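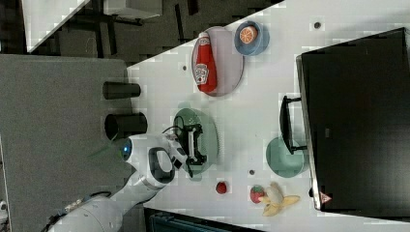

Every spring, when the budget forms come around, I get a little soapbox out and stand on it, so forgive me if you have heard some of this before. We talk for weeks about which arm to buy. We hardly talk at all about the table it will stand at, or the plates and bowls, or the person who puts everything back for the next try.

When our lab in Prinunum was pricing its first arm, Illow and Drovix both sent lovely quotes, and we argued over them for 8 meetings (I may have been the loudest). The whole line for "small items" was $974. It was gone in 14 weeks, and I don't think a cent of it was wasted! Toy fruit gets chewed up by grippers. Cables wear through at the wrist. Bowls that looked identical in the catalog come in a hair too wide for the fingers, and you order again.

So my plea to anyone filling in the form this year is to start at the other end. Write down what you want the arm to do on a plain morning – pick up a plate, say, or move a bottle without knocking over the bowl beside it – and price all of that first, hours included. We now set aside 70 hours a season just for resetting the table, and I would fight for more.

You may end up with a cheaper arm than you dreamed of. I did, and I sulked until June. But it has been busy nearly every day, and I have seen some very fine machines in other buildings sitting under dust covers, waiting on a box of spare cables.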